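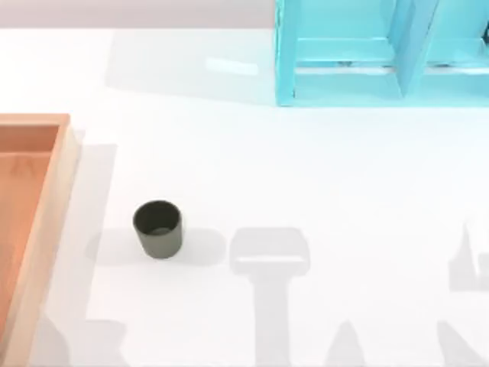

When will the new tab search in Droris reach my phone? The rollout starts in March for Android, and the iOS version follows once the first batch of phones has had it for 10 days.

Droris is the notes app from Irkholm, and its search has been the top complaint on the Kitdale user forum for a long time. The update moves the search box from the menu to the bottom of the main screen. Typing in it now looks through note titles, tags, and the text of attached PDFs in one pass. Until now you had to pick one of them first.

There are limits. PDFs over 43 pages are skipped for now, and shared notebooks have to be opened once on the phone before their contents show up in the results.

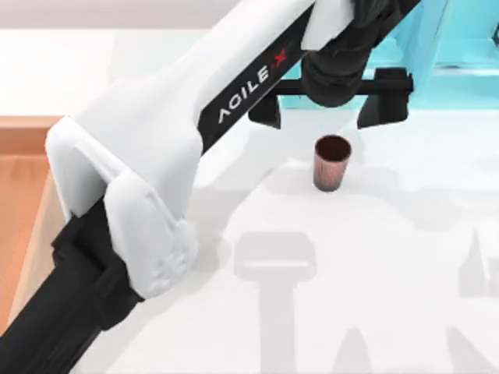 Desmond Schumacher, who looks after the Android app, wrote in the release notes that the old menu entry will stay for 2 more versions and then go away. Anyone who set up a home screen shortcut to it will need to make a new one — the old shortcut will open the main screen instead.

Sync with Wan calendars is not part of this release. Godfrey Mwakalinga answered a forum post on the subject and said it is planned for version 5, with no month attached.

To check whether you have the update, open Settings, tap Version, and look for the line "Combined search." If it is missing, restarting the app won't bring it in sooner.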